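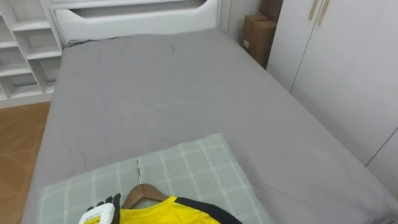
**Does a warmer transmission make a bracket car launch more consistently?**

A steady transmission temperature does, within the range we logged, and a warm one helps mainly when it is the same warmth on every pass.

## 6. Fluid temperature and launch repeatability

The earlier sections dealt with tire pressure and track preparation. This one looks at the automatic transmission, and in particular at the temperature of the fluid in the pan at the moment the driver stages. Racers in footbrake classes often talk about "getting some heat in it" before the first round. We wanted to know how much of the scatter in 60-foot times could be tied to that habit.

The data set is the same one used for the rest of the paper: 1,091 passes by six cars over two seasons. All six run a three-speed automatic with a non-locking torque converter. Four of the converters were built by Stilex and the other two by Camacho. We didn't set out to compare the builders, and the cars differ too much in weight and gearing for that.

Pan temperature was read by a Zaletness probe threaded into the drain plug boss. The logger stored the reading when the stage bulb came on, along with engine speed and brake line pressure. Drivers were asked to launch from 2,000 rpm against the footbrake and to leave their usual burnout routine alone. Passes where engine speed at release was clearly off the target were kept in the data but flagged, and they are left out of the fits below.

### 6.1 Results

For each car, 60-foot time fell slightly as the fluid warmed up from a cold start, then leveled off. The leveling point wasn't the same for every car. The heavier cars reached it sooner, probably because they spend longer loaded against the converter in the burnout box. Past that point, temperature explained very little of the remaining scatter.

The change between one pass and the next told us more. When a car staged close to the temperature of its previous pass, its 60-foot time was also close to the previous one. When the gap in temperature was large — usually the first round after a long lunch break or an oil-down — the car was slow, and the driver's dial-in was wrong in the expected direction.

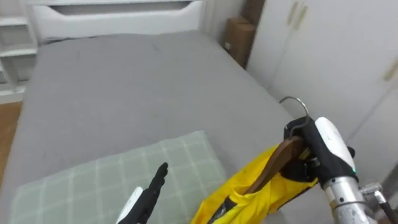 Iraís Ochoa

### 6.2 Coolers and fans

Two of the cars had an electric fan on the transmission cooler that could be run in the pits. Their owners used the fans differently. One ran it after every pass until the pan reading dropped to a number written on tape on the dash, and then shut it off. The other ran it whenever the car was parked. The first car had the smallest spread in staging temperature of the group. The second was cold in the early rounds and warm in the late ones, when turnaround times got short, and its spread was no better than that of the cars with no fan.

We take from this that a target temperature matters more than cooling capacity. A driver without a fan can get part of the way there by idling in gear in the lanes, though this is hard to do when pairs are called up quickly.

### 6.3 Limits

Pan temperature isn't converter temperature. The fluid leaving the converter is hotter and changes faster, and a probe in the cooler line would be a better choice for future work. We fitted one to the Irov car in April, but too few passes were made with it to report. Fluid brand and age weren't controlled either. Owners changed fluid on their own schedules, and two of them didn't keep records.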